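Sterero notebook, tabletop sorting, run set 6

Relabeled the grasps from last night by hand. 237 episodes in, 229 kept. The other eight are me dropping things – very natural, no use to the policy.

Baseline still treats a see-through lid as a suggestion. Depth is poor on anything frosted, so we go by jaw width at contact and ignore the rest.
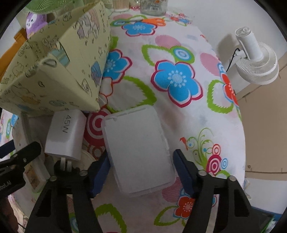
Dorkside, November

Translucent case between the pads, floral cloth underneath. The cloth stays in the set. Xaba trained on a plain gray mat and met its first printed flower like a cat meeting a cucumber.

Retrained on the mixed cloths, seed 2323. Misses on clear plastic down by about half, misses on scissors unchanged.

To do: redo the width calibration, ask Stinanex for spare pads, label the scissors properly.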